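Bench arm upkeep, quick notes

Power off first. Always. Then wipe the links down with a dry cloth, no spray near the conectors.

Check the screws at the base every 200 cycles, gripper screws at 500. Snug, don't crank. Tadhg stripped two that way.

Cable over the wrist needs slack. Move the arm by hand through its full reach, if the loop pulls tight anywhere redo it.

Cardboard trays shed. Lint and little slivers all over the table, so brush it off before you re-zero.

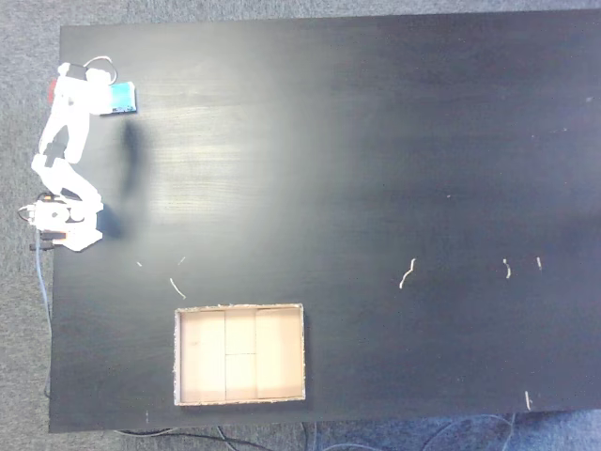 Soft brush, not the air can, it just blows stuff into the joints. Swap the tray when teh rims start to fray. Floor cables last, keep them clear of chair wheels.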